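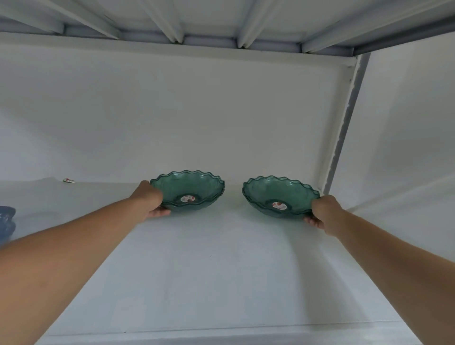

Dendesgate Shelf Chores: README

Last updated: November 7, 2023

Reading time: 3 minutes

## What's in here

Dendesgate is a set of short clips of people doing shop shelf work by hand. Mostly it's setting out bowls, sliding them back, lining them up and taking them down again. I put it together with Shengli Luo over one long September, and we're sharing it so other people can try teaching a machine to do the same dull jobs we've been doing (my knees would love that).

There are 600 clips, cut so each one covers a single chore. The view is from head height or a bit lower, so what you mostly get is arms, shelf and dishes.

## So, can a robot do this yet?

Kind of! Ask me about one hard plastic mug on an empty table and I'd say yes, go ahead. Ask me about a pair of see-through green bowls with wavy rims, pushed to the back of a white shelf with another shelf right over them, and I get a lot less cheerful. Clear stuff is rough on depth sensors. A scalloped edge gives a gripper a different bite every time you turn the bowl. And people love to grab two things at once, one per hand, which most of the arms I've worked with won't even try.

We ran our own baseline, Gorkel, on 100 bowl placements it hadn't seen before. It got 12 of them right with both hands going. One hand at a time it did better, but it was so slow that I went and made tea.

## Folders

- `clips/` has the videos
- `labels/` has start and end times, plus which hand did what
- `splits/` has train and test lists
- `gorkel/` has the baseline code, such as it is

Labels use seven verbs: reach, hold, lift, tilt, slide, set, let go. I wanted "nudge" too and lost that argument.

## Known problems

Hold and slide get mixed up a lot, and Shengli and I still don't agree on where one ends. White shelf plus white wall means your edge finder may wander off. Stickers on the dishes are usually too small to read, so please don't build anything that depends on them.

Sound has been stripped out. The Iglesias split is the messy one, with tags and stray stock left lying around. Start with Nurkden if you just want to see your loader work.

## Comments

**tinwhistle:** Does tilt count if the bowl never leaves the shelf?

**Reply from the author:** Yep, as long as one side comes up. I'll add that to the label notes.

**marrow_k:** I stocked shelves for years and your robot can have my old job. Glass bowls were the worst.

**pdunn:** The Nurkden test list has a repeated line near the end, can you check?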